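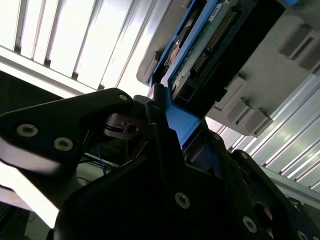 Caddie bleu portant un disque dur, devant une baie de stockage grise.

Pour des caddies de couleur

Par Angelica Samonte

Le caddie est la pièce la moins documentée d'une baie de stockage. Les appels d'offres précisent le débit, la capacité et la consommation, puis se contentent de la mention « tiroirs fournis ». Je tiens cette négligence pour une erreur de conception.

Un caddie teinté dans la masse se distingue du châssis sans lecture d'étiquette. Dans la salle Abella, qui compte 59 emplacements, nous avons réservé le bleu aux disques de rechange validés. En octobre, trois extractions erronées avaient été consignées sur les tiroirs noirs d'origine ; le registre n'en porte aucune depuis le changement.

L'argument du coût ne tient pas. L'écart de prix est inférieur à celui d'une heure de reconstruction de grappe. Reste la question du circuit imprimé apparent : un tiroir ouvert facilite l'inspection, mais impose une prise par les rails ou par la face avant. Cette consigne devrait figurer dans toute procédure d'échange, avant même le couple de serrage des vis.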